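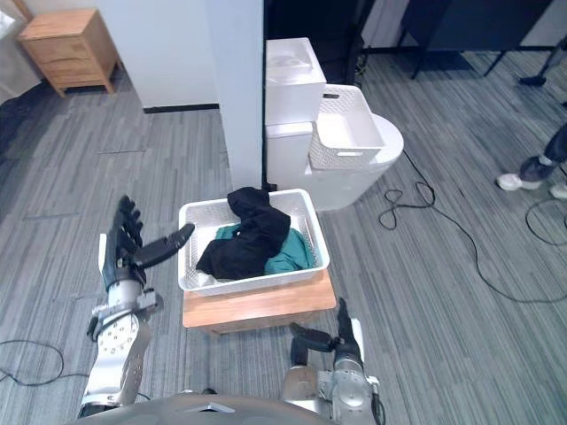 Filed under: Galleries / Household Skills / Laundry and Linen

Sorting Laundry in a Small Space

January 23, 2020

The Plillach Center for Home Skills maintains a practice area in which participants in its household course work through everyday chores. This gallery concerns the laundry unit, which was revised in September with support from the Nowakowski Fund. The unit is open to all residents of Kiveck, and 449 people have completed it to date.

One basket in use. A white basket with perforated sides holds a black garment and a teal-green cloth. The open pattern of the sides allows air to pass through the load. Participants are asked to separate dark items from colored ones before washing, and to check each pocket and cuff as they do so.

A low stool as a work surface. The basket rests on a wooden stool with a honey-colored top, set directly on the gray carpet. A stool of this kind raises the load a little and shortens the reach – a point the course returns to when it covers lifting and carrying. The basket should sit squarely on the top before any item is taken out.

A second basket within reach. An empty basket of the same woven pattern sits behind the stool, tilted on the lid of the white toilet-shaped fixture, near a white rectangular box. Cut-out handles on the short sides make it easy to pick up. In the two-basket method taught at Plillach, unsorted laundry remains in the first basket and sorted items go into the second.

The laundry unit consists of 5 short sessions and may be taken separately from the rest of the course. Printed notes are available at the front desk – please ask for leaflet 608. Residents of Gultaneck may also enroll, subject to available places.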